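Bench notebook, Palomino room
August 16, 2019

Block set for the Clullance sorting trays, second look at labels and finish. 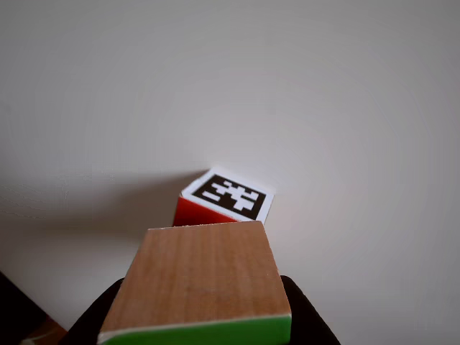 Labels first. The printed squares are on the red cubes now, one per cube, top face only. Paper stock is the matte one from Dradau. The glossy stock gave a white patch under the side lamp and I have put the rest of it back in the drawer. The white border stays as drawn. Trimming it closer to the pattern saves nothing and makes the label harder to place square. Where a label overhangs the red, leave it for now and trim with the scalpel once the glue has set, blade held flat to the side face.

Red paint: 2 coats, sanded between. Colour is fine. Edges chip if the cubes are stored loose, so back into the divided box after use.

Wooden blocks keep the green side, top face stays bare. Tried wax on an offcut and it darkened the grain more than I wanted, and the label glue would not hold on it. Plain sanding along the grain, no finish.

White surface: wipe with a damp cloth only. The Pundico cleaner leaves a film. Lamp stays low on the one side. The shadow is long and soft that way and the cube edges read well against it. Moving the lamp overhead flattened everything.

Cost to date is $700 of the $1,350 allowed, mostly paint and label stock.

To do:
- Ask Teresa Bielecka whether the September batch gets the same red or a darker one.
- Reorder matte stock.
- New scalpel blades.
- Check glue on the first labels again after a week in the box.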